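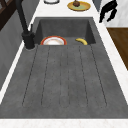
Marwat Sink: remote-control demos in a simulated kitchen

README and data card, version 2

This site uses cookies to remember your settings. Accept / Decline

Maintained by Orysia Yatsenko and Rhys Dunstan at Poroson. Last edited Nov 6, 2020.

Please read this before you train on it. We made the set to find out whether demos driven by hand in a simulator are worth the hours they eat. Our answer so far is "sometimes," and we'd rather you heard it from us than after a week of training.

What is in it

Recordings of a person driving a simulated arm and gripper by remote control at a kitchen sink. The sink is a dark composite unit with a drainboard, set in a white marble counter. The task is to take the plate out of the basin and put it on the counter. Other things may be lying around, food included, and the banana can end up in the basin with the plate. A demo where the banana comes out too is still a demo, but it is tagged "extra."

All of it is rendered. No real dish was ever picked up for this set.

Who drove

Seven people in the Cornov office, most with no robot experience. Zoia Boiko drove the most and is by far the smoothest, and that is a problem. A policy trained on the whole set mostly copies Zoia. If you want to know what it learned from everyone else, hold her sessions out. The driver field is there for that.

Each driver got two practice runs, then recording started. I (Rhys) think that was too few. Orysia disagrees and says the clumsy early demos are the useful part. We haven't settled it.

What we don't trust

Contact. The plate slides in ways we doubt a real one would. The simulator has no water, no soap and no grease. The tan and brown smear on the white part of the plate is a picture of dirt and changes nothing about the grip.

Success labels. The driver pressed a key when they felt done. Nadiia Prokopenko went back over a batch in September and changed roughly 7 percent of the labels, mostly plates let go while tipped on the sink rim. The rest of the set has not been checked.

Viewpoints. The view changes between recordings. In some the drainboard runs toward you with the basin behind it; in others it is on the left and the basin on the right, with the window behind the faucet. A model that looks good on one may know very little about the other. Report them separately.

Light. Flat and even, with no evening and no glare off the window. Don't claim your policy handles lighting on the strength of this.

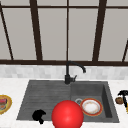

How to use it

Split by driver, never by clip. Drop "extra" if you only care about the plate. Try replaying a demo open loop before you blame your network.

License

Free for research. Ask first for anything you plan to sell.

Comments

Yevdokiia Prokopenko: We held Zoia out as you suggest and our score fell by half. Thanks, I think.

drukmont_lab: Any plan to repeat this with a real sink?

Rhys Dunstan: Plan, yes. Budget, no.

© 2020 Poroson | Contact | Back to top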